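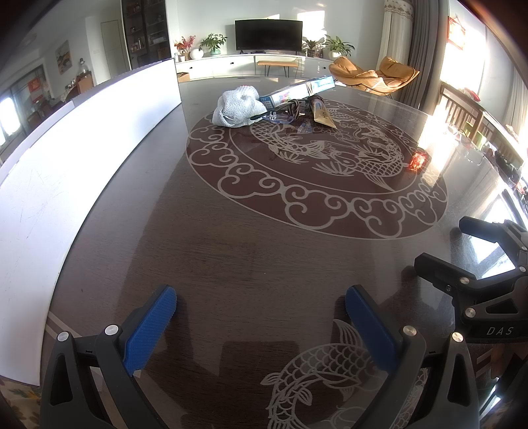
Anyone who has eaten at a table like that knows the carp has to face the door, according to Soo-ah Cho, and she would like it put back the way it was before the legs are fixed for good. Her remark was one of 81 left in the comments book at the Erno hall in Marnham, where the glass-topped table has been on show since it arrived.

The table was given to the hall by the Kwak family, who ran a restaurant in the town and kept it in their upstairs dining room. It will stay in the front room until August. After that it moves to the reading room, where it will be used for the lunch club and for the Korean conversation group.
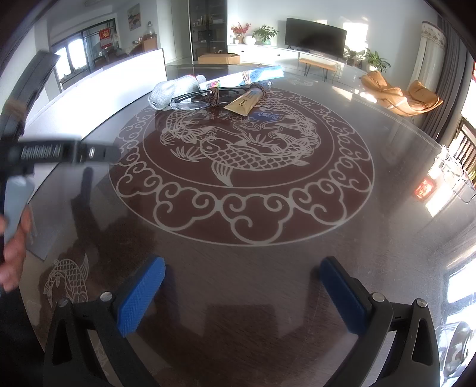 Cleaning is the main question still to be settled. The hall has asked Nellico, a glass workshop, to look at the top and say what can safely be used on it. Grease and polish collect in etched lines, and the finest work is in the middle, where a dragon coils around a large carp inside a ring of cloud scrolls. Until the workshop has replied, the glass is being wiped with a barely damp cloth and no spray. Visitors may sit at the table and put bags and glasses down on it, but hot cups need a mat.

The move is expected to cost 2000 pounds, including new felt under the glass and a wider door to the reading room. A collection has raised 103 pounds so far, and the family has offered to pay for the felt.

Comments about which way the table should face can be left in the book by the front desk until the end of June. The hall has said it will follow the majority, provided the chairs still fit between the table and the radiator. The front room is open every morning and entry is free. Groups of more than 50 should ring first.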